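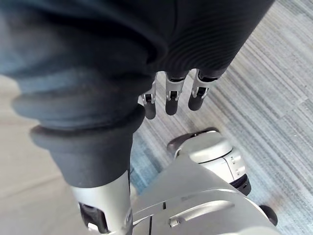
Charcoal, folds and ribs: my textiles project report
Bitura College, second-year Textiles and Design

What I wanted to find out

I've always worn a lot of dark grey (my mum calls it my only colour) and when we had to pick one fabric quality for our project I went straight for charcoal. The thing that got me interested is how different the same shade can look depending on what the cloth is doing. Where it hangs in soft folds you get deep shadow, and then you hit a stretch of fine horizontal ribbing and suddenly it looks lighter and a bit fuzzier. Same grey, or close to it! So my question was: how much of the colour we see is dye, and how much is texture?

Fabrics

I bought three lengths from Wisar, the remnants place near the tram stop. One was a plain brushed cotton, one was a fine rib knit and the third was a smooth jersey sold under the name Kadetti, which felt lovely but curled at every cut edge and drove me mad. All three were labelled charcoal. I cut a strip 51 cm long from each and kept the rest for the wear test. The jersey strip had to be cut twice.

The drape test

This was the fun bit. I hung each strip off a rail beside the window and again under the workroom lights, then drew the folds and matched the greys against a paint chart. The brushed cotton made big lazy folds. The jersey made skinny ones that wouldn't stay still whenever someone opened the door. The rib knit hardly folded at all with the ribs running across, so I turned it around and hung it with the ribs going down, and it was like a different fabric.

On the paint chart the rib knit came out two chips lighter than the others by the window. Under the workroom lights it was only one chip. My project partner, Levente Tóth, did his own matching without seeing my sheet and we disagreed on the jersey both times. I've put both sets of results in the appendix.

The wear test

We rubbed each fabric 2,000 times on the hand-cranked tester. It took us two lunch hours and we had to swap arms. The brushed cotton pilled early, by the time we'd got to 300 rubs. The rib knit went shiny along the tops of the ribs, so it looked even lighter than before. The Kadetti came through best, which annoyed me a little after all my complaining.

What I'd change

I'd do the drape test in February next time, when the light in the workroom is steadier through the afternoon. I'd also use a proper grey scale. A paint chart is fine for walls but the chips are glossy and the fabric isn't, and I think that threw us off with the jersey.

I'd like to try sewing a ribbed band onto a plain piece as well, so both textures sit side by side in one sample. I ran out of the rib knit before I got that far, and Wisar had sold the rest of the roll.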